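Workshop Tips: Comparing Hands Before You Buy

If you are setting up a two-arm bench and can't decide between a fingered hand and a plain two-jaw gripper, try both on the same household items first. Spec sheets won't tell you how a hand copes with a sandal. These notes come from the Plurkville shop, where Hema Nadar and Habibur Barua ran the tests.

Cover the table. Felt is fine. Dropped items don't bounce, and fingertips can press down a little without skidding. Tape the edges if the cloth creeps.

Pick items with different shapes and surfaces. A pair of slides in their shoebox, a drink bottle, a snack box and a squeaky toy will keep you busy for an afternoon. Keep small things in a tray so they start from the same spot each time.

Run the same number of tries per hand. We did 26 with each and wrote down every drop. Leave the fingers at one closing speed for the whole set.
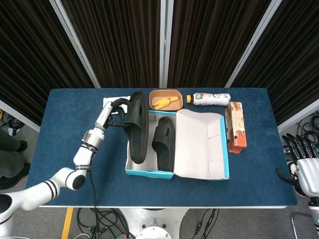 Left hand holding one slide on edge over the box, with the second slide inside.

Slides are a good test. The sole is thick and the strap is wide, so there are two places to grab. With the Mastent two-jaw gripper we got the best results on the sole. With the fingered hand, either worked, but the strap gave way if the grip force was set above 18 on our controller's scale.

Fold the lid all the way back before you start. A half-open lid catches the wrist on the way out.

Weigh the heaviest item. Our limit was 700 grams at full reach. Past that the arm sagged enough to spoil the placement.

Keep the cables clear of the base. Turn each joint through its full range by hand, power off, and see where the slack ends up. Velcro straps are better than zip ties for this, as you will be moving them again.

Park the arm you aren't using at the side of the table and lock it in software.

Cameras: check the view with the hand closed around something. Habibur had to raise ours twice because the knuckles hid the box.

Wipe the fingertips with a damp cloth between sets. Felt lint builds up on rubber pads and they start to slip.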